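Re: [pantry-list] Shelf spacing, Lennox unit

On Thursday, Elen wrote:
> The Drasuvside plan gives 15 inches between shelves.
> Is that enough for the tall canisters, or do we go to 20?

15 is too tight. You lose 2 inches to the front lip and the bracket. I would set the bottom shelf at 20 and leave the rest as drawn. The Brirkier brackets only come in fixed steps, so check the hole pattern before you cut the uprights. Overall depth stays at 21.

Label text should face out on anything cylindrical. 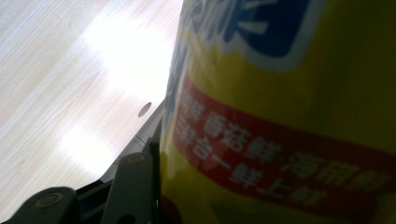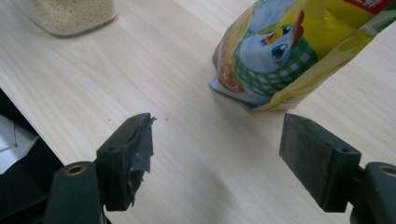
First: yellow canister, red band with white Chinese text. Second: pale wood tabletop, clear container at upper left.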